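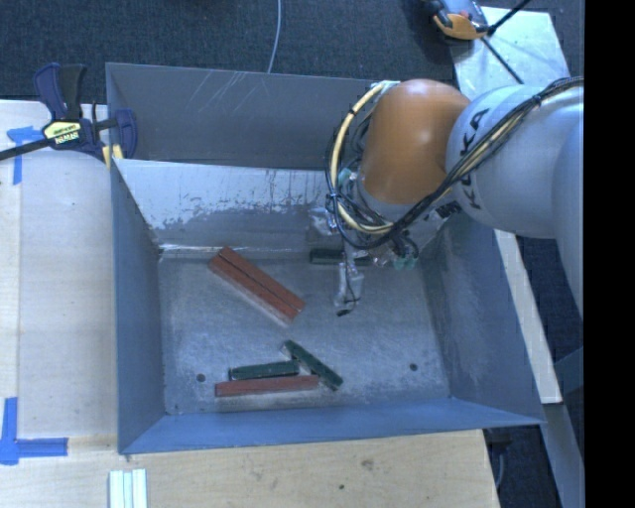

Figure 2. Picking bin on the work surface with a clamp on its edge, arm over the bin floor.

Manuals > Silgate Bin Picking Cell > Setup > Bin position

Overview Setup Calibration Maintenance Parts

2.2 Placing and checking the bin

Do this procedure when the cell is first installed and each time the bin is moved or replaced. The Zoubi cell controller must be in manual mode.

CAUTION: Press the emergency stop before you reach into the bin. Release it only when your hands are clear of the arm.

1. Clear the work surface and wipe it down. Grit under the bin tilts the floor.

2. Set the bin on the surface and line up its corners with the blue tape marks. Replace any tape that has lifted.

3. Fit the bar clamp over the bin edge. Keep the pads flat against the metal and tighten by hand.

4. Push the front wall firmly. If the bin slides, loosen the clamp and go back to step 2.

5. Check the cables and hose at the wrist. They must follow the joint without pulling tight or rubbing on the bin wall. Replace broken ties.

6. Place the test blocks on the bin floor. Include at least one pair with the long edges touching and one block close to the rear edge.

7. Release the emergency stop and jog the arm over each block at low speed. Stop if any part of the gripper comes near a wall.

8. Save the bin position under a new name.

Note: Scratches and worn patches on the bin floor do not affect the setup. A bent floor does — replace the bin.

Repeat steps 3 to 5 every 1000 picks. Inspect the gripper finger at the same time.

Revision 2, 2020-12-11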